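FLOTHOLM PLAYROOM: TABLES AND TOYS, FEBRUARY CHECK
Checked by: Natalia Nava
Copy to: Fuad Negash

1. Tabletop wiped down
Pass, with grumbling. Faint smudges and marks still on the white top. I went at them with the Ultex spray and they outlasted me. Try the paste next time.

2. Table edges and corners
Pass. Ran a hand along all of them. No chips, no splinters, one very old piece of gum underneath, now removed and not discussed further.

3. Table height
Pass. 22 inches, same as last time. Tables rarely grow, but the form asks.

4. Legs and bolts
FAIL. One bolt finger-loose. Hawi tightened it on Friday with a butter knife. Please do it again with a wrench.

5. Blocks: surface and corners
Pass. No bite marks on the light blue one, which puts it ahead of most of its relatives. Corners slightly rounded, as we like them.

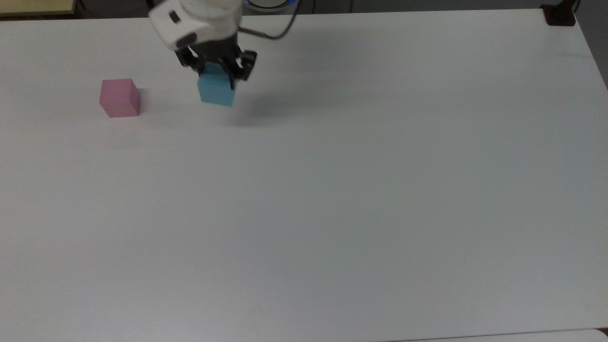
Bitten blocks go in the bin marked OUT. Last month 6 of them found their way back onto the shelf, and I have my suspicions about who thinks that's thrifty.

6. Blocks: small parts
Pass. Nothing fits in the choke tube. The tube itself was missing until Maj-Britt found it holding pencils.

7. Storage bin lid
FAIL. Hinge sticks, then lets go all at once. Keep the lid off until the new hinge comes.

8. Last check signed and filed
Signed, yes. Filed under "Misc."

Recheck items 4 and 7 within 3 days.

Flotholm Playroom | Contact the front desk | Back to top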